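Jevau Gripper Kit – Set-up and Operating Guide
Section 6: Handling rules for the test block

6.1 Purpose of this section

The rules in this section apply to every person who runs the Jevau gripper kit on a table, with the Rey controller or with any other controller. They were revised on 20th December and they replace the handling page that was delivered with kits before September. If your printed guide still has that page, please remove it.

Read section 5 (Emergency stop and power) first. Do not begin the steps below if the emergency stop has not been tested on the same day.

6.2 Preparing the table

1. Remove from the table all objects which are not part of the task. Tools, cups and spare screws must go to a shelf, also when the work is short.

2. Wipe the surface with a dry cloth. Small scratches and old marks in the table can stay. Raised edges, loose tape and drops of glue must be removed, as the block can catch on them when it is pushed.

3. Check the light. A strong lamp on one side makes a shadow between the finger and the block, and an operator who looks only at the wrist camera can take this shadow for a part of the finger. The kit can be used with such a shadow, but the operator must know it is there.

4. Mark the limit of the working area on the floor. Persons who are not operating the arm stay behind the mark.

Note: The Livum table cover may be used on hard tables. It must lie flat and be fixed at all corners.

6.3 Inspecting the fingers

Do this with the arm power off.

1. Look at both finger tips from the side and from the top. Printed fingers often keep a small burr at the tip. A burr that only stands upwards is accepted. A burr that points to the inside of the grip must be cut away with a sharp knife, with the finger taken off the gripper.

2. Look at the inner faces. If pads or pieces of tape are fitted, press on each one with your thumb. Replace any piece which moves.

3. Look for cracks along the layer lines, most of all where the narrow tip meets the wider body. A cracked finger is not repaired with glue. It is thrown away.

4. Write the result in the log, also if you found nothing.

CAUTION: Do not put your own fingers between the gripper fingers to test the pads while the power is on. The gripper can close without warning when the controller connects again.

6.4 Approach

1. Place the block on the table with its ridges horizontal and switch on the power.

2. Open the gripper fully and move above the block.

3. Lower the gripper at slow speed until the finger tips are on both sides of the block. Stop the arm.

4. Compare the gap on the left with the gap on the right. The fingers must not touch the block before the close command. If one finger touches, go up again and correct the position. Do not correct it by pushing the block with the finger.
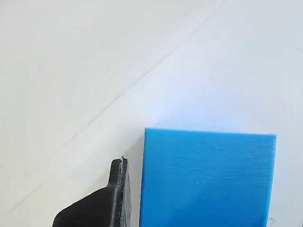
Figure 6-1. Finger tip next to the block, not in contact. Blue patches on the inner face of the finger.

5. Wait 2 seconds with the arm stopped. This pause is required in the automatic programs too, and it may not be taken out to save time.

6.5 Closing and holding

1. Set the force limit to 30 per cent. This value is for the printed block only. For other objects use the table in section 9.

2. Give the close command one time. If the gripper does not answer, do not repeat the command – go to section 11 (Faults).

3. When the fingers have closed, look at the contact on each side. Both fingers should press against the block, and the block should stay straight between them. 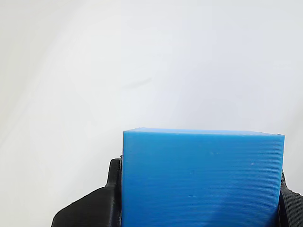 4. Hold for three seconds before any lift. Listen during this time. A clicking sound means that the motor is fighting against the limit, and the force setting must be lowered.

5. Lift slowly to a small height and stop again. If the block turns or slides, put it down and return to 6.3.

Note: Small nicks and pale specks on the face of the block have no influence on the grip. Damage on the two sides where the fingers press is a different matter, and a block damaged there must be changed.

6.6 Releasing

1. Lower the block until it stands on the table. Never open the gripper with the block in the air.

2. Open fully, wait for the "open" signal, then move up in a straight line. Sideways movement is allowed only when the tips are higher than the block.

6.7 Replacement and records

Change both fingers after 500 grips, always as a pair, and also after any collision. Use Grevovex finger sets or print them from the files supplied with the kit.

The log stays with the kit. When the kit goes to another site, the log goes in the same box.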